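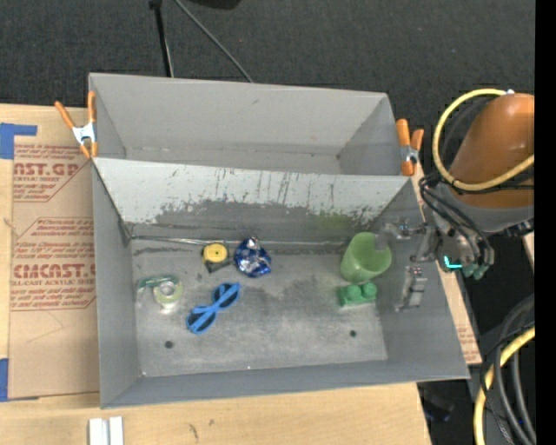

How long does the softener need to run before the water is soft?

Soft water reaches the taps after the first full regeneration, once the hard water left in the water heater has been used up. In most homes the heater takes a day or two of normal use to clear. Cold taps change first.

Section 4: First Start-Up and Salt Filling

This section covers the Clinen cabinet softener with the Sadetti control head. Finish the plumbing, drain and electrical steps in Section 3 before you begin. Leave the bypass valve in the BYPASS position until you are told to move it.

You will need:
a bucket
a flashlight
one hardness test strip (in the envelope with the warranty card)
softener salt, pellet or crystal type

4.1 Flushing the supply line

1. Close the valve on the water heater inlet.
2. Open the nearest cold tap fully and let it run until the water is clear. A laundry sink works well. Do not use a tap with an aerator unless you have removed the aerator first.
3. Close the tap.
4. Check both bypass connections for drips. Tighten by hand only. The nuts are plastic and will crack under a wrench.

Note: If the supply pipe was cut or soldered during installation, flush it a second time after the joints have cooled.

4.2 Filling the resin tank

1. Plug in the control head. The display shows the time of day, flashing.
2. Press and hold REGEN until the motor starts. Wait for the display to read BACKWASH, then unplug the power supply. The valve stays where it is.
3. Turn the bypass valve slowly toward SERVICE, one quarter of the way. You will hear air leaving through the drain hose.
4. Wait until water runs from the drain hose in a steady stream. It may be tan or yellow at first.
5. Turn the bypass valve the rest of the way to SERVICE.
6. Plug the control head back in and let the cycle finish.

CAUTION: Opening the bypass quickly can push resin beads into the drain line. If you see small amber beads in the drain, close the bypass and go to Section 8, Troubleshooting.

4.3 Setting the control

1. Press SET. Use the arrows to enter the time of day, then press SET again. Check the AM/PM mark — this is the setting most often entered wrong.
2. Dip the test strip in untreated water and compare it with the color chart. Enter the result in grains per gallon. If your water comes from a private well, add the iron correction from the table in Appendix B.
3. Enter the regeneration time. The factory setting is 2:00 AM. Pick another hour if someone in the house uses water at that time.
4. Enter the reserve. The factory setting is 200 gallons and suits most households. A household of six or more should use the high reserve setting.
5. Press SET until the display stops flashing.

With the factory reserve and moderately hard water, the display will show 800 gallons remaining after the first regeneration. The figure counts down as water is used. A power cut does not erase it, but the clock may need resetting.

4.4 Adding salt

1. Lift the cabinet lid and check that the brine well cap is seated.
2. Pour three gallons of clean water into the cabinet. You only do this once. After that the control adds its own water.
3. Add salt to the fill line molded inside the cabinet. An empty cabinet takes 70 pounds.
4. Level the salt by hand and close the lid.

CAUTION: Do not use rock salt, ice-melting salt, or blocks sold for livestock. Do not mix pellets and crystals in the same fill.

Look at the salt level once a month. Top it up when it falls below half. If the level has not dropped in several weeks, a crust may have formed above the water — push a broom handle straight down through the salt to break it, keeping away from the brine well.

4.5 Checking for leaks

Check every joint one hour after start-up and again the next morning. Run a dry paper towel around the bypass, the brine line fitting and the drain clamp. A fitting that is damp after being wiped twice should be taken apart and its O-ring greased with silicone. Petroleum jelly will swell the O-ring and must not be used.

Parts and service

O-rings, brine line fittings and replacement power supplies are stocked by Aguirre. Have the serial number from the back of the cabinet ready when you call. The parts desk is open on Saturday until noon. Ask for Jacinto Ledesma for parts or Hermenegildo Robles for warranty work.

Owners of the older Lutby control head should follow the start-up steps in the supplement, as the buttons are in a different order.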